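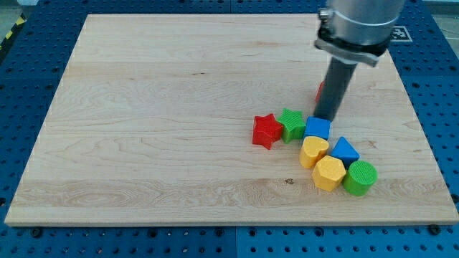

Drullance Tabletop Demonstration Cell

The Drullance cell is a small robot station made by Roltmont for open days, school visits and trade counters. It arrives on one pallet and can be booked for a demonstration at our Cáceres showroom or at your own site.

What visitors see

The standard program is a pushing and sorting task. The arm carries a plain rod in place of a jaw gripper and moves shape blocks across a maple board. Stars, hearts, cubes and cylinders come in red, green, blue and yellow, and visitors may set them out in any order before a run starts. The operator then picks a task from the list, such as bringing one color together or moving a single block to a corner.

A run normally takes 2 minutes. Groups of up to 18 people can stand around the barrier and follow the work without a screen. For larger groups we suggest splitting the visit into two sessions.

The table

The base is a blue perforated table that takes standard bolts, so the board can be moved or swapped for another work surface. A printed marker on the table top is used for camera alignment. Yellow and black tape marks the table edge. Visitors should keep hands and bags behind it while the arm is powered.

Included with the cell

Arm, controller and rod tool
Perforated table with bolts
Maple board
Set of shape blocks
Operator tablet with Zumis task software
Barrier posts and floor mat

Service

The rod tool has no moving parts. Check the clamp screws before each session and wipe the board with a dry cloth. Roltmont recommends a full inspection after 4000 runs. Blocks can be ordered singly.

Visits and bookings

The next open day at Cáceres is on 19 August 2018. Demonstrations run all morning and there is no charge. Schools should book ahead, giving the number of students and their ages. On-site bookings need 31 days' notice, a level floor and one grounded outlet.

Contact for visits: Deisy Alvarado, Demonstrations Desk, Roltmont.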